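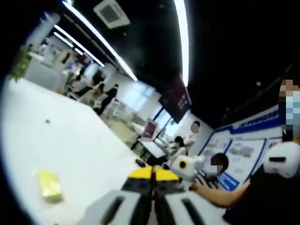
Figure 2. Two hand-held grippers in use at a club session.

Section 6: Starting a Paired Session

Two students work at one table, each with a gripper. Read the whole section before you pick anything up.

1. Sign out both Hetirier grippers on the club sheet. Write down your start time.
2. Clear the part of the table you will use. Bags go on the floor.
3. Hold the gripper level and open and close the fingers 6 times. They should move freely and stay parallel.
4. Agree on who moves first. The second person waits until the first says "clear."
5. Run the task slowly once before you record.

Note: Leave an arm's length between partners. If you bump grippers, stop and repeat step 3.

Caution: Keep your free hand away from the fingers while they close — they can pinch.

6. Save the run under your team name and a run number, such as Plerkidano 266.
7. Return both grippers to the rack with the fingers open.

Report a sticking finger to Llinos Rees or Oleksandra Karpenko. Do not oil it yourself.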